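5 min read

Our site uses cookies to remember your preferences. Accept / Manage settings

The green bowl and the white table

September 18, 2020

I have become a person who gets excited about bowls. It started this spring, when we finally gave up on the old dining table (the one with the wobble, may it rest in the garage) and switched to a plain white one. All our dishes were brown or navy, hand-me-downs from my aunt's cabin, and on that big pale surface every dinner looked like a meeting. I wanted color! But soft color, the kind you can look at before coffee.

So I went hunting for green. Mint, celadon, seafoam, whatever the shops were calling it. I tried a darker sage first, from Fankhauser, and it was a lovely thing, but it went gray the minute the sun moved off the window. The Brumeo set was closer, only a bit too blue for me. My sister has it now and she is thrilled, so no harm done.

Pale mint is the winner. I love how the white and the green go together, and I love that smooth, glossy rim most of all, the way it goes a touch lighter along the top where the light gets it. A shiny dish on a plain tabletop doesn't need a placemat or a runner or anything else. I had a whole drawer of placemats. I gave them away and I haven't missed them once.

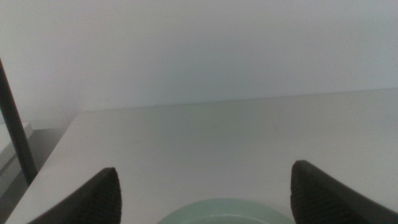

What goes in it

Everything, pretty much. Plums look wonderful against mint, and so do the little yellow tomatoes we are drowning in this September. Rice with a fried egg and too much chili oil is my standard lunch, and the orange of the oil against the green makes me happy every single time. Cucumber salad is the one flop. It's green on green and you can't find your food.

My neighbor Tetsuya Wada came over with noodles last week and brought his own bowls, because he says mine are for looking at. I disagree! But I will admit that for a really big soup I still reach for one of the brown ones, which are deeper and don't mind being stacked, dropped or lent out.

Keeping the table white

People keep asking me about this, so okay. Wipe it right after you eat, with a damp cloth and a tiny drop of dish soap, and then go over it with a dry one. Turmeric is the enemy. If I've missed a spot I make a paste of baking soda and water, leave it on for up to 16 minutes, and rub gently. I tried the Flesura spray too and it was fine, but the smell hung around through dessert.

Next up is a pitcher. I saw one in Skostitz when we were visiting friends, cream with a fat handle, and I walked away from it like a fool. I've been thinking about it ever since. If you know of anything similar, please leave me a comment, and tell me what color your everyday bowls are while you're down there!

Get new posts by email. Enter your address to join the newsletter. Unsubscribe at any time.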